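The Night Bell of Drandham

When I moved to Drandham, the woman in the bakery asked me if I had already heard the bell. I thought she was speaking of the church. She laughed and gave me my change, and it took me half a year to understand the question.

The bell belongs to the old Givari mill, down where the river makes its second bend. It used to call the workers to the early shift. The mill stopped its work long ago, the rope was taken away, and still people in the lower streets say that they hear it ring, always before four in the morning and mostly in November. I have collected 44 reports of it, the oldest from a diary and the newest from a lorry driver who had never been in the town before.

What interests me in these reports is how little they try to frighten. The people do not speak of white ladies or cold hands. They say the bell rang, they looked at the clock, they went back to bed. One old man told me he was glad of it, as it reminded him of his father putting on his boots in the kitchen.
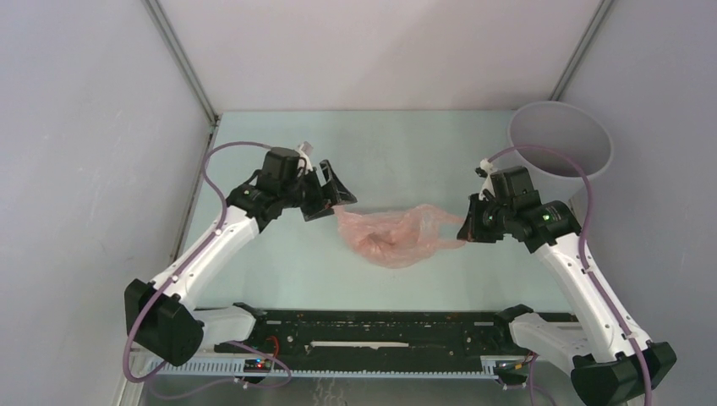 Last winter I spent 11 nights inside the mill with a small group from Jindon, which is the next town up the valley. They have been visiting such buildings for many years and they are serious about it. Before anything else they write down the wind, the trains and the hour when the heating pipes of the neighbours begin to knock. On the first five nights we heard pigeons. On the sixth there was one clear metal sound from above our heads, at ten minutes to four. We went up with torches. The bell hung quite still, and there was dust on its upper side.

I must be fair and say that the weir is near, and that water can do strange things with sound. A loose gate is a possible answer, and one of our group still believes in it. We walked along the bank in the morning and found the gate, but we could not make it give the same note — it was too dull, like a spoon on a wet board.

There is also the story of Joseph, the mill's night watchman, whose family name has been lost. It is told that he rang the bell during a flood and saved the lower streets, and that he was not seen again. I could not find him in the wage books. The flood is certainly real, for its height is cut into the stone beside the door, a little above my shoulder.

The mill can be visited from May until the end of September, in the afternoons only. For a night visit you have to write to the owners well before. Take a thick coat and good shoes, as the stairs to the bell are steep and the third one from the top is broken.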